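Subject: Re: [gisesgate-residents] Slipcover or reupholster?

On the sofa question, someone wrote:

> We were quoted 800 by Amato to redo a three-seater in tweed. Is that normal? Has anyone tried a Zilen slipcover instead?

We went through this in December. Amato quoted us 600 for the labor, fabric extra. The Zilen cover was 295 with shipping, but it is cut for square arms and ours are rounded, so it kept riding up and I sent it back. The refund took three weeks.

If your arms look anything like these, I would skip the ready-made covers.
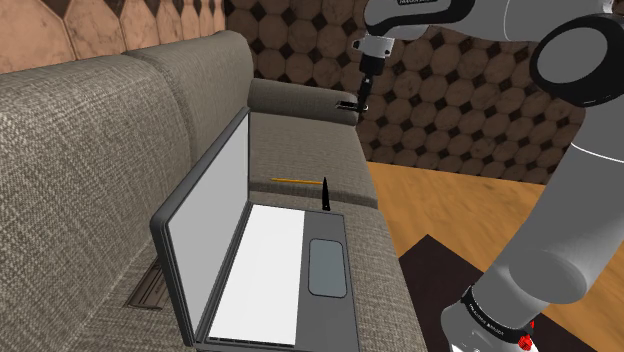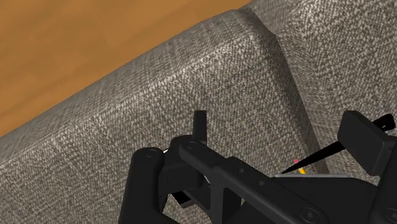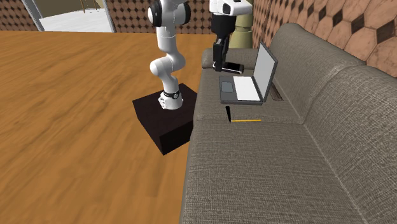
Gray woven sofa with rounded arms, three renderings.

Stinadar sells a heavy tweed by the yard and will mail swatches if you ask. Order the swatches first. The gray I liked online was close to green in our front room.

Also ask Amato whether pickup is included. Ours was not, and it added 134 to the bill. They want the loose cushions bagged separately and labeled.

I still have the Stinadar swatches if anyone in the building wants them.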